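Studio notes, June

Dear readers,

The spring was a busy one for portraits, and I have neglected this newsletter for it. Several of you wrote to ask what happened with the Grostness commission that I mentioned last time. It is finished and delivered, so now I can tell about it.

Grostness is a small town with one long street and a ferry. Its historical society wanted portraits of people who have worked in the town for most of their lives, to hang in the reading room of the old school. The person who organized it is Sorcha Paterson. She had seen my pictures of the boat builders at Trurard and she called me one evening, very direct, and asked how much and how soon. I like such calls. We agreed on the price in ten minutes and then talked for one hour about who should be in it.

The plan was one portrait per person, made at the place where they work or used to work, in black and white. I proposed black and white because I knew the places would be very different in color. A yellow wall in one picture and green tiles in the next one make a series look like it comes from different photographers. Sorcha was against it in the beginning. She thought it would make everybody look dead. I made two test prints of her in her own office, one of each kind, and she kept them on her desk for a week. After that she wrote me one line, "Gray is fine."

I worked there in three visits and I stayed each time at the guest house above the bakery, where the ovens start at 4 in the morning. If you sleep lightly, take the room at the back.

In total I came home with 1,074 exposures. For me this is a lot. With a paying client in an office I make maybe a third of that in a day and we are done. But older people who do not like to be photographed need time, and the camera must become boring to them. In the first twenty minutes I get the face from the passport. They stand straight, they hold the chin too high, they ask if they should smile. I do not correct any of this. I take the pictures, I talk about something else, and I change the lens more often than necessary so that there are pauses. The picture I want usually comes when they answer a question from someone else in the room.

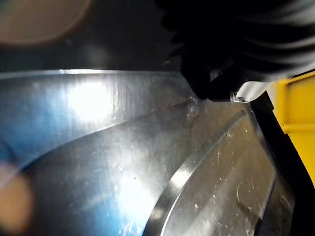

The woman who ran the post office for many years was the most difficult. She had agreed only because her sister had agreed. She gave me exactly half an hour and looked at the clock on the wall. I used the window on the street side, no lamp, and I asked her to sort a pile of old envelopes as she did it before. Her hands remembered it at once and the shoulders went down. I used the 85mm almost wide open, and in many frames the focus is on the envelopes and not on her eyes. That was my mistake, I was too fast. But there are four good ones, and in the one we printed she has just looked up at somebody coming through the door.

The easiest was the retired ferry mechanic. He told me where to stand.

About the light, because I always get this question: I had one small softbox with me and used it for two portraits only. All the others are window light, with a white folding reflector that I bought used many years ago and that is not so white anymore. When the window was too strong I hung a bed sheet from the guest house in front of it. (I asked before.) For exposure I measured on the cheek that is turned to the light and then took away a little bit. In black and white I can lift the shadows later, but a burned forehead stays burned.

The printing took longer than the photographing. I had the files made ready in two weeks, then I ordered a first set on a smooth cotton paper and did not like it. The blacks were weak, like washed trousers. The people at Pollock, where I have printed for some years, suggested a baryta paper, and I should have listened to them the first time. The second set was better in every picture except one, where the woman wears a dark coat before a dark door. For this one we made three versions until the edge of the sleeve was visible. The frames are plain oak, without glass reflection as much as the budget allowed.

The opening was in the reading room on a rainy afternoon. I had expected perhaps the sitters and their families. Sorcha had ordered 600 postcards with the portraits, and she had to hide a box of them under a table so that some would be left for the summer. Most people did not look first at their own picture. They looked at the neighbor's picture and discussed if it was like him or not. I stood near the coffee and heard many opinions. The mechanic said that I made him look like his uncle, and I still do not know if he was pleased.

The portraits stay on the wall until the end of the summer, and then they go to the society's archive. Entry is free. The school is open in the afternoons, and if the door is closed you can ask at the bakery for the key.

Some other things:

The book with the Trurard pictures is now in its second printing. Together with the first one this makes roughly 3,000 copies, and I am very thankful to everyone who bought it or gave it to somebody. In the second printing the caption on page 41 is corrected. Sorry again to the two brothers, who now have their right names.

Next I will make portraits of the choir in Rernmont. It is a large group and they want both single portraits and one picture all together. I have not made a big group picture for a long time, and I am a bit nervous about it. If one of you has experience with placing so many people on a staircase, please write to me.

I have a few free days for private portraits after the choir is done. Families, musicians and people who need a picture for a book cover are all welcome. Reply to this letter and tell me where you live and what the picture is for. I answer in the evenings, sometimes with one or two days of delay.

Prints from the Grostness series are not for sale, this was the agreement with the sitters. The postcards you can get at the school.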